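A 93 percent success rate in simulation tells me less than people want it to. The Mosoti group trained its two-armed policy entirely in rendered kitchens, with new tiles and counters on every run, and I think the method is sound. The score is the weak part.

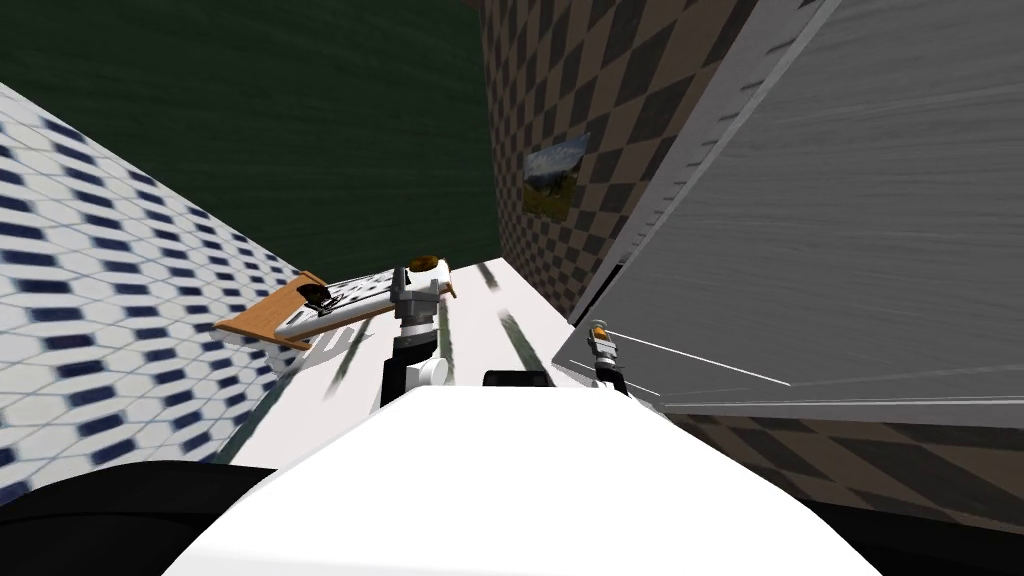 A simulated kitchen run, with a small object held above the counter.

Varied wallpaper is cheap. Varied friction and weight are not, and the paper changes those in only three settings. I would trade some 7 points of that score for two weeks on a real counter – and I would print the failures first.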